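Review: Trullstead 1.3 (transit and city management)
Savita Thakur, 20 January 2021

Trullstead is a city builder in which the transit network drives everything else. Zones don't grow along roads by default. They grow within walking distance of a stop, and the stop has to be served by a line that is running. If the line is suspended, growth halts at the next monthly tick and existing buildings start to lose tenants. I played the PC build from developer Grikum to a population cap on the river map, then restarted on the coastal one.

The line editor is the best part of the game. You place stops first, then draw the line through them in any order, and the editor reports the round trip time before you commit. Headway is set per line and per time block. There are four time blocks in a day, and vehicles that aren't needed in one block return to the depot and stop costing fuel. Depot position matters more than the tutorial suggests. On my first map the depot sat at the far end of the valley, and every morning block opened with empty buses crossing the whole town.

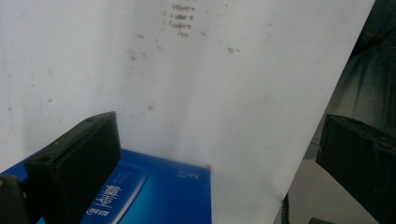
Transfers are where the simulation gets less reliable. Passengers choose a route when they leave the building and don't revise it. If a tram is full they wait for the next one, even when a bus on the same street goes to the same stop. The effect is small until the town passes its third growth tier. After that, a single crowded interchange can hold enough waiting passengers to drag down satisfaction in districts that have good service. The workaround is to split long lines into short ones with a shared terminal. It costs more in vehicles, but it clears the queue.

Budgeting is plain and easy to read. Each line has its own account with fares, wages, fuel and maintenance listed by month. Fares can be set by line or by zone. I found zone fares easier to manage, with one caution: changing a zone boundary resets the fare for every stop inside it to the default of 3 credits, and the game gives no warning. Check the fare screen after any boundary edit.

Terrain tools are limited. You can level a plot and cut a slope, but there is no way to raise ground next to water, so the coastal map leaves a lot of shoreline unused. Bridges snap to fixed heights. Tunnels work well, although the preview doesn't show where the far portal will land until both ends are placed.
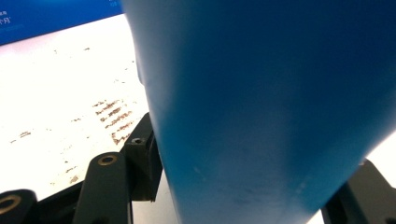

*Blue plastic-like surface, close up.*

Performance was acceptable. On my machine the river map held a steady frame rate up to 25 active lines. Beyond that, the fastest speed setting ran no faster than the middle one. Autosave pauses the game for a noticeable moment on large towns, and the interval can be changed in the options file but not in the menu.

The Prosser expansion adds ferries and a freight layer. Ferries behave like slow trams and need no further comment. Freight is worth having if you like industry, as it replaces the abstract goods counter with trucks that use the same streets as your buses. Expect to rebuild parts of an older town before turning it on. Saves from the base game load correctly, but can't be taken back once freight is enabled.

Players coming from Prolletti will find the road tools thinner and the schedules much deeper. There is no traffic light editor and no lane control.

Known problems in this version:

- Renaming a stop clears its shelter upgrade.
- The undo key skips demolition.
- Line colors revert on load if two lines share a color.

**Score: 82**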